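Why does fog sit in my valley all morning when the hill above it is in full sun?

Community Help > Weather and Sky > Fog, Frost and Dew

Posted by Perrine Courtois

I moved to Trultport last fall, into a house at the bottom of the valley, which the listing described as "sheltered." What it is sheltered from is daylight. On a good third of mornings I open the curtains and there is a wall of gray out there, and I can't see my own mailbox. Then I drive up the Venska road to work and, a couple of bends before the top, I pop out into blazing sunshine like a cork. People up there are eating breakfast on their decks. They wave. I don't wave back.

What I'd like to understand:

Why does the fog pick the bottom? I was taught that it gets colder as you go up, so by rights the people with the decks should be the ones in the murk.

Why does it hang around so long after sunrise? Some days it's gone by the time I've found my shoes and other days it's still there at lunch.

And is there any way to tell the night before? The forecast on my phone says "clear" and, I suppose, from a great enough height, it is.

I've read that fog is just a cloud on the ground. Fine, but that only moves my complaint to a cloud.
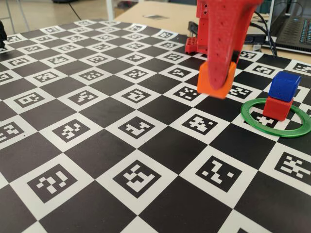

I should add that there's a river. It runs past the end of my street and it's slow and wide at that point. My neighbor blames the river for everything, including his knees, so I haven't been treating him as a source. It also seems worse after rain, if the rain is followed by a nice evening. A nice evening has become something I look at with suspicion.

I don't own any instruments apart from a thermometer stuck to the kitchen window, and I'm fairly sure that one measures the kitchen.

3 replies

Hubmann
Moved up the hill for a reason

Cold air is heavy and rolls downhill. You live downhill. Buy a house with a deck.

Also it's the river. 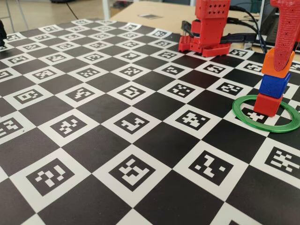
Guilan Dong
Weather and Sky contributor, retired earth science teacher

Hubmann has the outline, if not the bedside manner. Let me fill it in.

What you were taught is right for a typical afternoon. Sun warms the ground, the ground warms the air touching it, and things get cooler as you climb. A clear, calm night turns that upside down. The ground gives off its heat to the sky, there's no cloud to send any of it back, and the air lying against the ground gets chilled from below. Chilled air is denser, so on a slope it starts to slide. It isn't dramatic. You could stand in it and feel only a slight draft around the ankles. But it goes on all night and it all ends up in the same place, which I'm sorry to say is your yard.

By dawn you have a pool of cold air in the valley with warmer air sitting on it like a lid. That's called an inversion, and it's why the deck people are comfortable in shirtsleeves while you scrape the windshield.

Now the fog part. Air can carry only so much water vapor at a given temperature, and the colder it is, the less it can carry. Cool it far enough and the surplus comes out as tiny droplets. The temperature where that starts is the dew point. Your river, and any soil that got soaked the day before, keeps topping up the moisture in that pool, so it doesn't have to cool very far before it hits the mark. Your neighbor is correct, then, at least as far as the fog is concerned. I can't speak for the knees.

As for why it lingers: fog is white on top, and it bounces a good deal of the sunlight straight back. What gets through has to warm the ground first, and then the ground has to warm the air. A thin layer gives up quickly. A deep one can fight the sun for hours, particularly late in the year when the sun is low and the hill keeps it off you half the morning anyway. Wind finishes it faster than anything, by mixing the dry air from above down into the pool. If you see the top of the fog starting to look ragged from one of your bends, it's usually on its way out.

For the night before, I'd look at these:

Sky clear or clearing by sunset.
Wind dropping to almost nothing. Watch smoke, or a flag if someone nearby has one.
Damp ground.
Air temperature and dew point already close together in the evening. Most forecast sites show the dew point if you dig past the cheerful icons. If the gap is 2 degrees or less by bedtime and the other signs are there, I'd plan on a slow drive.

One caution. A very light breeze can help fog form, by stirring the cooled air through a deeper layer. In a dead calm you sometimes get only a heavy dew, or a knee-high mist that looks lovely in the fields and bothers no one. So you will be wrong now and then. I was wrong in front of classes for most of my working life and they seemed to enjoy it.

The phone says "clear" because its forecast probably works in big squares of map, and your valley may be smaller than one square. As far as it's concerned you live on the average of your street and the hilltop.

Drullitz
New member

My uncle says three foggy mornings in a row means snow before the month is out. He's said this as long as I've known him and he is also right about it sometimes, in winter.

I don't think it's cold air rolling down, because fog comes UP out of our pond. I've watched it. So it must be coming out of the water.

Comments on this reply

Guilan Dong
You're seeing something real, it's just a different kind. When the pond is warmer than the cold air over it, vapor rises off the surface and condenses right away, so it looks like the pond is smoking. People call it steam fog. Common in fall, when water is still holding its summer heat. The cold air over the pond very likely did roll down from somewhere, so you can both have a point. The uncle I'd leave to his own conscience.

Drullitz
He'll be pleased to be mentioned.

Hubmann
Three foggy mornings in a row where Perrine lives means it's a weekday.

Follow-up from Perrine Courtois
30 May 2026

Thank you, Guilan, and thank you, Hubmann, in a narrower sense.

I tried the bedtime method. First night: clear sky, no wind, wet grass, temperature and dew point practically holding hands. I announced fog to the household with some authority. Fog arrived. I was insufferable over coffee. Second night, same readings, same announcement, and in the morning there was nothing but a dew so heavy it soaked through my shoes on the way to the car. I take it that was the dead calm you warned me about. My authority has been reduced.

I did stop at the second bend, where you can look down on the top of it, and it's as flat as a lake, with the church steeple and one tall tree sticking out. I hadn't looked at it from there before, having mostly been busy resenting it. The edge along the hillside was so sharp that a fence went into it and didn't come out.

One more thing, if anyone is still reading. Does it stop in summer? I'm told June is fine. I was also told the house was sheltered.

Guilan Dong
June is better. The nights are short, so the air has less time to cool, and the sun gets onto your valley floor early and high. You can still catch some after an evening thunderstorm if the sky clears behind it, but it should be gone by breakfast. September is when I'd start checking the dew point again.

Hubmann
Wave back, by the way. We can see you.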